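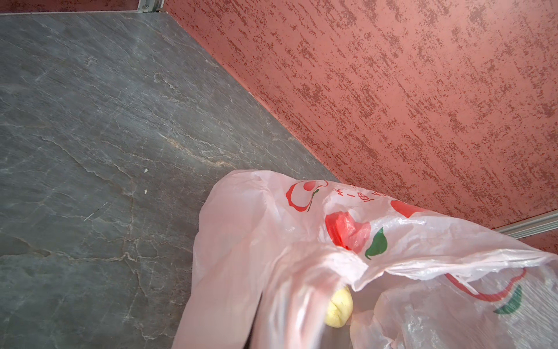 Figure 7.1. Stone-patterned floor meeting a textured wall.

Chapter 7
Reading the Numbers Your Tests Give You

In this chapter

Why a passing test suite is weak evidence
What coverage measures, and what it leaves out
Flaky tests and the habit of running them again
Deciding which tests to throw away

7.1 A green build

Most programmers meet automated testing as a sales pitch. Write the tests first, the pitch goes, and you'll be able to change your code without fear. The suite will catch your mistakes. You'll ship on time and sleep at night. There is some truth in this, and the first six chapters of this book taught you how to write tests on the assumption that they are worth writing. I still hold that view. I hold it with more doubt than I did when I started, and this chapter is where the doubt goes.

Start with the plainest case. You change a line, you run the suite, and every test passes. What have you learned? You've learned that the checks somebody thought to write, using the inputs somebody thought to supply, gave the answers somebody expected. If the person who wrote the tests also wrote the code, and it was the same afternoon, then any wrong idea they had about the problem is probably in both places. The test agrees with the code. Both of them disagree with the customer.

That can sound like a complaint about lazy programmers. Careful people do it too. A careful person who believes that all invoices have at least one line will write careful code for invoices with at least one line, and then careful tests for invoices with one line, five lines and five hundred lines. The invoice with no lines will arrive in July, from a branch office, after the careful person has gone on vacation.

7.2 The Prallo suite

We'll use one running case through most of this chapter. Prallo is a billing program for small water companies. It was written over several years by a small team at Hartley, and by the time the events here took place it had 603 automated tests. The team was proud of the figure. It was on the first slide of the talk they gave to new clients, and as far as I can tell no client ever asked what it meant.

One of those clients was the water company at Skestness. Skestness had an old rate table with a quirk: homes that used less than a certain amount of water in a billing period were charged a flat fee, and the flat fee was a little higher than the metered charge would have been. Prallo handled flat fees. It had tests for flat fees. It didn't handle a customer who moved from the flat fee to the metered rate and back again inside one year, and for those customers it carried forward a credit that didn't exist.

The suite was green on the day the release went out. It was green the next day, and it was green when the first phone calls came in. Stuart Dawber, who had the job of finding the fault, began by doing what most of us would do and ran all 603 tests again. They passed again. He later called this the least useful hour of the whole business, though I'd point out that he did learn one thing from it: the fault was somewhere the suite didn't look.

So he read the tests. This is rarer than you might think. Programmers write tests and run tests, and they read a test when it fails, but a test that has always passed may go for years without anyone opening the file. Dawber sorted the tests into piles according to what would have to break for each one to fail. He found 146 that could not fail for any reason he could think of short of the computer catching fire. Some called a function and never looked at the result. Others built a fake version of the rate table, told the fake what to say, and then checked that the fake had said it.

An example of the second sort, in simplified form:

fake_table = FakeRateTable()
fake_table.will_return(60)
rate = fake_table.lookup("household")
check(rate == 60)

Read it slowly. No line in it touches Prallo. You could delete the whole billing program and this test would still pass. It had been in the suite for years, it had been counted on the slide, and somebody had approved it in code review.

Stop and try: Pick one test from your work in Chapter 5. Break the code it is meant to protect, on purpose, in the crudest way you can. Return the wrong number. Delete the function body. Does the test fail? If it doesn't, write down what you thought it was checking before you fix it.

7.3 What coverage tells you

The usual answer to a story like this is to measure coverage. A coverage tool watches your program while the tests run and reports which lines were executed. If a line never ran, no test can have checked it. That much is solid, and it is a good reason to own such a tool.

The trouble begins when the figure is read the other way around. A line that ran has run. The tool doesn't know whether anyone looked at what the line produced. Take a test that calls every function in your program and checks nothing at all. It will score very well, and the only faults it can catch are the ones that crash.

The Prallo team did measure coverage, and the code at fault was covered. Flat fee to metered was tested. Metered to flat fee was tested. Each line in the carry-forward routine had been run many times over. What had never been run was the two changes in a row, and line coverage has no way to say so. It counts places and is blind to the routes between them.

You will sometimes work for people who set a coverage target. Be wary of these. A target is easy to meet and easy to report, and both of those make it attractive to a manager with a slide to fill. Under a target, the cheapest test to write is one that runs a great deal of code and checks very little of it, and programmers under pressure will find their way to the cheapest test without anyone having to suggest it. I have done it myself, on a Grumska project I'd prefer not to describe, and I knew what I was doing at the time.

The better use of a coverage report is as a list of questions. Why has this branch never run? Is it dead code? Is it an error path that we were too busy to test? Those questions have answers that lead to work. The percentage at the top of the page mostly leads to meetings.

7.4 Tests that fail for no reason

A flaky test is one that passes and fails on the same code. It may depend on the clock, or on the order in which tests run, or on a server somewhere answering quickly enough. Every large suite has a few.

The common treatment is to run the test again. Many build systems will even do this for you: fail once, try once more, and if the second run passes, carry on as if nothing had happened. I think this is a worse habit than it looks. The sensible-sounding argument for it is that a flaky test is noise, and noise should be filtered out. But you don't know that it is noise until you've looked. A test that fails one time in 60 may be badly written. It may also be a well-written test of code that goes wrong one time in 60, and if so your customers are running into the same thing without a retry button.

There were 2 flaky tests in the Prallo suite when Dawber went through it. One really was the clock: it assumed that midnight would not fall in the middle of a run, and the nightly build started at 11:58. The other was a true fault in how records were locked. It had been marked "known flaky, rerun" by someone who had since left the company.

What should you do with a test like that on a busy day? Advice differs. Some teams take the test out of the main run and keep it on a separate list until it is understood. I've seen this work where the list was short and somebody owned it. I have more often seen the list turn into a place where tests go to be forgotten, so if your team works this way, put a limit on the list and stop other work when it is full.

7.5 Throwing tests away

Few textbooks tell students to delete tests, and you should expect some resistance if you try. Deleting a test feels like taking the battery out of a smoke alarm. Sometimes that is exactly what it is. For the 146 tests in Dawber's pile, though, there had never been a battery.

A useless test costs something. It takes time to run and time to read. It has to be changed when names change. Its worst cost is the comfort it gives, and that cost doesn't show up in any report. Before you delete one, ask the following:

What fault would make this test fail?
Would any other test fail for the same fault?
Has it ever failed, and was the failure worth knowing about?

The third question needs some care. A test that has never failed may be worthless, or it may guard a part of the program that no one has touched yet. The history alone can't tell you which. Break the code by hand and see, as you did in the exercise above. Section 7.6 shows how to have a tool do the breaking for you, and then spends several pages on why its score shouldn't be trusted too far either.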